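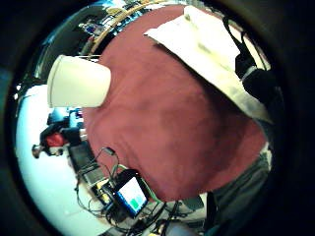

Home Projects Student Work Contact

Who Gets Asked? Charity Appeals and Local Giving in Bilthorpe

Student project report by Fiorella Ruggiero
Second year, Community Studies

Where this project came from

When I was eleven my grandmother used to take me along on Saturday mornings to hand out collection envelopes on our street, and I remember being very puzzled that we always skipped the same few houses. She told me those people "had enough on their plates," and I accepted that the way children accept things. It came back to me last September, when our class was asked to pick a question about local life that we could study with a small budget and our own two feet. I wanted to find out who in Bilthorpe gets asked to give to local charities, who doesn't, and whether the people who are skipped would have liked to be asked.

I should say early on that I started out wanting to write about the charities themselves, and my first outline was much too big. My adviser kindly crossed out most of it. What was left was the school coat appeal, which runs every fall and pays for winter coats and boots for families who need them. It is run by the Amato Fund, a small local charity with an office over the old bank, and it has been going long enough that most people in town have an opinion on it.

How the appeal works

The appeal has two parts. The first is a letter with a return envelope, mailed to homes on the fund's list. The second is a set of collection boxes in stores and at the library. Last fall the fund mailed 1,352 letters, and 1,323 of those reached an address, with the rest coming back to the office marked undeliverable. From the letters they received 205 gifts. The office let me see these totals but of course not the names or the amounts next to them, and I never asked for those.

The mailing list is kept in a program called Skalance, which was put in a few years ago to replace a card file. I sat with the office manager for most of an afternoon while she showed me how it sorts addresses. The thing I had not expected is that the list is almost entirely made of people who have given before, plus whoever filled out a card at the summer fair. If you have lived in Bilthorpe for ten years and never gone to the fair, there is a fair chance you have never had the letter at all.

What I did

I chose two neighborhoods. One is Fesholm, the newer housing on the far side of the river, with a lot of renters and young families. The other is the streets around the old bank, where the houses are older and so, to put it gently, are many of the people in them. I printed a one-page set of questions and knocked on doors in the early evening, usually between five and seven, which is when people are home but have not yet sat down to eat (or so I believed; I interrupted a great many dinners, and I am grateful to everyone who answered with a fork in one hand).

The questions were short. Had the household ever received the coat appeal letter? Had anyone in the home given to it, by mail or in a box? If they had not had a letter, would they want one? At the end there was a blank space for anything they cared to add, and I'm glad I left it in, as much of what I learned came from there.

I also spent two mornings at the library next to the collection box, with permission, just talking to people. I had thought of this as a sort of extra, but the conversations were longer and easier than the ones on doorsteps. People are more relaxed when they have come out of their own accord and can walk away whenever they like.

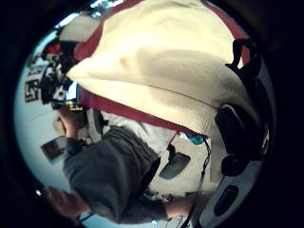 What people told me

In the streets around the old bank, nearly everyone knew the letter. Some had been getting it so long that they could tell me when the design changed. Several people said they give the same amount each year, often the amount their parents gave, and one man told me he had never once read past the first line because he already knew he would be sending the check. I found that rather touching. A few were less happy. They felt that the letter came with a bit of pressure behind it, and that in a town this size it would be noticed if they stopped.

In Fesholm it was another story. Most of the people I spoke to had never had a letter, and quite a few had never heard of the appeal. When I explained it, the most common answer was some version of "I'd have put something in if I'd known." One mother said her children had received coats through the school two winters ago, that things were better now, and that she would like very much to give something back but didn't know where to take it. I gave her the address of the office, and I hope she went.

Not everybody over there wanted a letter, and I want to be fair about that. Some people said money was tight and they would feel bad throwing the envelope away. Others already give through their church or send money to family far away, and they did not want one more thing in the mailbox. A couple of people asked why the town wasn't paying for the coats in the first place. I didn't have a good answer and I wrote the question down.

The boxes came up in both neighborhoods. Nobody had a bad word for them, although many people said they hardly carry change these days. At the library, one woman turned out her coat pockets to show me – two buttons and a bus ticket.

What I think it means

I don't want to claim too much. I talked to people who were home and willing, and that leaves out anyone who works evenings, which in Fesholm must be a lot of households. I also only asked in English. A student who speaks Portuguese or Polish would have had conversations that I could not have.

Still, I feel fairly sure of one thing. The list looks backward. It goes to the people who gave last year and the year before, and newer residents come onto it mostly by luck. No one at the fund planned it that way, and the manager was quite surprised when I read her some of the answers. She told me they had always thought of Fesholm as a place where coats go, and had never really thought of it as a place where gifts might come from. I was reminded of my grandmother and the skipped houses – she meant it kindly too.

Suggestions for the fund

My first suggestion is a small one: put a plain notice about the appeal in the school newsletter, with the office address and opening hours, so that a family can give or ask for help from the same piece of paper. The second is to leave sign-up cards at the library and the clinic as well as the fair. I would also like to see the letter say clearly that any amount is welcome, and that it is fine to ask to be taken off the list. Two people I met had been wanting to stop for years and did not know how to say so.

If I did this again

I would start earlier in the fall, before it gets dark at five, and I would bring a clipboard with a light. I'd find a partner who speaks a second language. I would also test my questions on more than my roommate, because question three confused almost everyone until I reworded it halfway down the first street, and I had to leave those early answers out.

Thanks

Thank you to the office at the Amato Fund for their patience and their tea, to the library staff, and to everyone in Bilthorpe who opened the door. A copy of the question sheet is kept with the report in the department office, along with my notes from the library mornings.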